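Minutes, Peller Street Residents' Supper Club, January

Meeting opened at 7.40, the 7.30 start having been agreed in principle.

**Matters arising.** The Uden hall has put its hire up to 86 a night. The letter calls this a gesture of goodwill. We will pay it, with a gesture of our own to be drafted.

**Money.** Balance stands at 253. The new cooker would cost almost 3000. Discussion was brief. 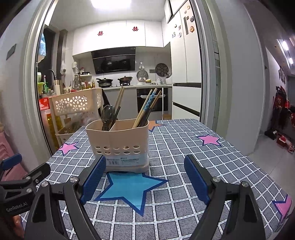

**Spring menu.** Azar dumplings approved again. A proposal for soup was put off for the fourth meeting running, its supporters having left early.

**Outing to Visedska.** 4 names on the list, two of them in the same handwriting. Coach firm to be asked whether it owns anything smaller.

**Any other business.** The piano. Carried over.

Closed 9.15.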